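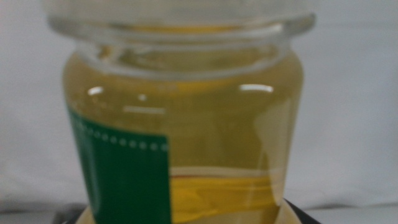
Keeping oil in a jar without the mess

I buy cooking oil in the big jug because it's cheaper, and then I hate pouring from the big jug. So most of it goes into glass jars. I've been doing it this way since my neighbor Orvokki Juntunen talked me into it, and I've picked up a few habits along the way.

Start with a bone-dry jar

Wash it the night before and leave it upside down on a towel. I use jars of about 700 ml with a wide mouth – you can get your whole hand in with a sponge, and you don't really need a funnel if you go slow. Stop filling at the shoulder. If you go right up to the rim, you'll wear it the first time you tip the thing!

Wipe the rim before the lid goes on

A paper towel twisted around the lip does it. Oil on the threads gets gummy and then you're standing there at dinnertime running the lid under hot water and muttering. Light is the other thing, so mine live in the cupboard (not on the windowsill, pretty as they look there).

Put a basket on the table first

When I clear out the pantry shelf I get a plastic basket with holes in the sides and small grip handles, and I set it at one end of the table before I take anything down. Cans and jars that are going back go in the basket, and anything I'm not sure of stays out on the table where I have to look at it. A white one shows every drip, so you know when it needs a rinse. Mine gets done in the shower, 2 minutes, done. 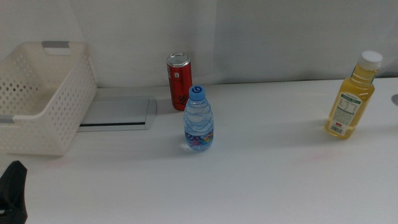 Getting oil off the table

Dry paper towel first, always. Then a drop of dish soap straight on the spot, a damp cloth, and a dry cloth after that. If you start with water you just push the grease around (ask me how I know). For a spill that's gone into a seam or a slot, wrap the cloth over a butter knife and run it along.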